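Moving the phone number, part two

Posted Tuesday, February 13, 2018

Back in October I wrote that I was going to drop our landline and move the number to an internet phone service. A few people asked how it went, so this is the long version. The short version is that the number moved, it took longer than it should have, and the bill is lower.

Our landline was with Skimmont. We had kept the same number through two houses, and it is the number the school, the dentist and my mother all have. I wasn't willing to lose it. The new service is Clesent, which sells you a small adapter that plugs into the router and then into any ordinary phone. The monthly charge is $6 plus taxes. Skimmont was charging us $40 for the same thing with worse voicemail.

The first thing to know is that you do not cancel the old line. The new company asks the old company for the number, and the old line closes when the number goes over. If you cancel first, the number goes back into the pool and you may not get it again. Clesent says this on the signup page in bold letters. The person I talked to at Skimmont told me the opposite and offered to cancel the line for me while I was on the phone. I said no thanks and hung up.

My first request was turned down after a week. The reason given was "address mismatch." I had typed our street the way we write it, with Road spelled out, and Skimmont had it in their system with our old apartment number still attached. That apartment number has not been on a bill in years. I only found it by asking for something called a customer service record, which they are supposed to give you when you ask. It came by regular mail.

The second request was turned down because there was a PIN on the account. I did not know there was a PIN on the account. I got it reset after a long hold and wrote it on the back of the customer service record.

The third request went through. All told it was 18 business days from the first form to the day the phone rang on the new adapter. For part of one afternoon calls from cell phones reached us and calls from Skimmont customers got a recording. By dinner that had cleared up.

Setting up the adapter was easier than the paperwork. It has one port for the network, one for the phone and one for power. I plugged it straight into the router. The lights came on in the order the leaflet said they would. I had to change one setting in the router, a thing called SIP ALG, which was on by default and made the other person's voice drop out after half a minute. Turning it off fixed the problem right away. If you have one-way sound, check that before you call anybody.

I also wanted the upstairs phone and the kitchen phone to work as before. You can feed the adapter into the house wiring, but you have to disconnect the phone company's line at the gray box outside first. I didn't feel like doing that in winter. We bought a Mangubat cordless set with a base and extra handsets instead. The base sits by the router and the handsets only need an outlet. The sound is fine. The buttons are too small for my mother, who uses it when she stays with us.

The fax machine did not survive the move. I used it twice a year for insurance forms. It dials, it makes the noises, and then it gives up on page two. I have been scanning the forms and sending them through the insurer's website, and so far they have not complained.

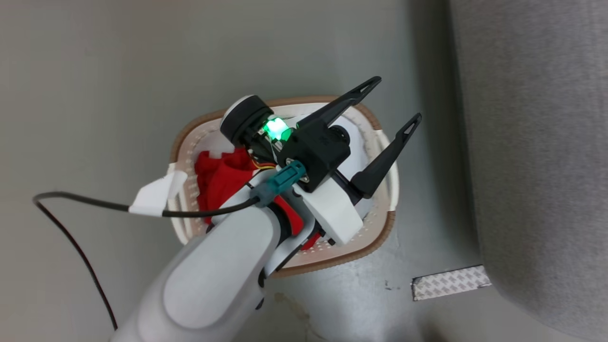 A reader named Cledier left a comment under the October post saying that I should think hard about 911 before dropping a copper line, and that in a power cut the adapter, the router and the cordless base would all go quiet together. Cledier's own setup has a battery backup on all of them, and it carried the phone through a four-hour outage last winter.

I took that seriously. With Clesent you have to enter your street address on the account page for emergency calls, and it does not update by itself if you move. I entered ours, then checked it with the test number they provide, which reads the address back to you in a recorded voice. It read the right one. I also bought a battery backup. The router, the adapter and the cordless base are plugged into it, and nothing else. We pulled the wall plug on a Saturday to try it and the dial tone was still there when I got bored and plugged it back in. We keep a charged cell phone in the hall too.

The plan includes 2,000 minutes a month to the US and Canada, and we have not come close to that. Voicemail arrives as an email with a sound file. Spam calls are the same as ever, though there is a block list on the account page and I add to it most evenings.

The last Skimmont bill came on Friday. They charged a full month for a line that closed in the first week. I have called once and been promised a credit. I'll add a note at the bottom of this post when it shows up.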